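Questions fréquentes : abri de jardin Lundlow

Quelle est la surface au sol de l'abri ?
Le modèle Lundlow 300 mesure 300 cm de largeur. La profondeur dépend de la version choisie.

Est-ce que je dois préparer une dalle ?
Oui, une dalle en béton bien plane est nécessaire. Les chevilles d'ancrage sont comprises dans le colis.
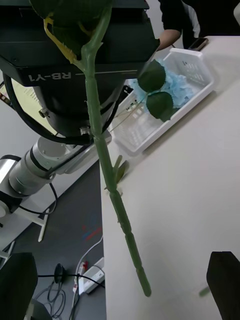
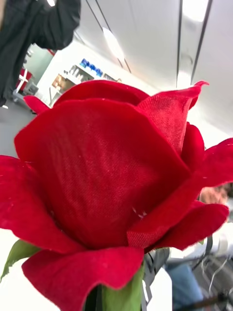
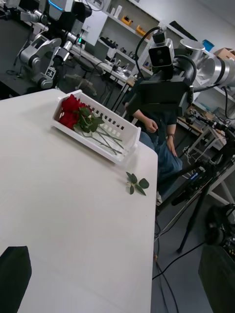 Rubrique : Livraison et montage

Combien de personnes faut-il pour le montage ?
Il faut 2 personnes. Les panneaux du toit sont à poser en dernier.

Une pièce manque dans mon colis, que faire ?
Écrivez à Mirjam Geerts, au service des pièces, dans les 14 jours après la réception. Merci d'indiquer le numéro qui est imprimé sur la notice.

Peut-on ajouter une deuxième porte ?
Oui, avec le kit Trollus, réf. 944.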